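Sumaser Kitchen Tasks: Known Issue With Gripper Stalls Near Cabinets

Frequently asked questions

What is the problem?
In release 3 of the Sumaser simulator, the arm can stop moving while its wrist camera faces a cabinet or wall at a steep angle. The task timer keeps running, the log shows no error, and the episode ends as a timeout.

Who is affected?
Anyone running the Bright kitchen set with the parallel gripper. The Posthorpe workshop set uses different collision settings and does not show the fault.

How often does it happen?
We ran 840 episodes on the Bright set in February. The arm stalled in 8 of them. All 8 were in scenes with paneled wood surfaces.

What causes it?
The planner checks the open fingers against a padded copy of each surface. On panels with raised strips, the padding was applied twice. The planner then believes the fingers are already touching something and rejects every move, including the move that would back the arm away.

Can I use results I already collected?
Yes, with one check. Search your logs for episodes where the joint positions stay the same for more than 3 seconds before the timeout. Leave those episodes out of your success rate. Do not count them as policy failures.

Does this affect a real arm?
The simulator does not drive hardware. However, the Boltolau bridge sends the same planned path to a physical arm, and a stalled plan can be followed by a large jump when the planner recovers. Do not use the bridge with release 3. If you have already done so, go back to release 2 and test at low speed with the emergency stop in reach.

How do I recognize a stall in the wrist camera view?
Look for an open gripper and a view that does not change from one image to the next. A single image is not enough - compare it with the joint log. The angle to watch for is the one where a panel runs diagonally across the view.
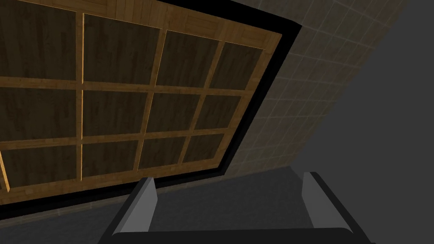 Wrist camera view, simulated kitchen: paneled wood surface at a steep angle, gripper open.

Is there a workaround?
Set the surface padding to zero for the panel objects in your scene file, then reload the scene. Restarting the episode alone does not clear the fault. Note that with no padding the fingers may touch the wood during close moves.

When will it be fixed?
The corrected padding is in testing now and will go into the next release. Scene files you have edited by hand will need the old padding value put back.

How do I report a stall?
Send the episode log, the scene file and the random seed through the support form. Please leave the log uncut - we need the part before the arm stops.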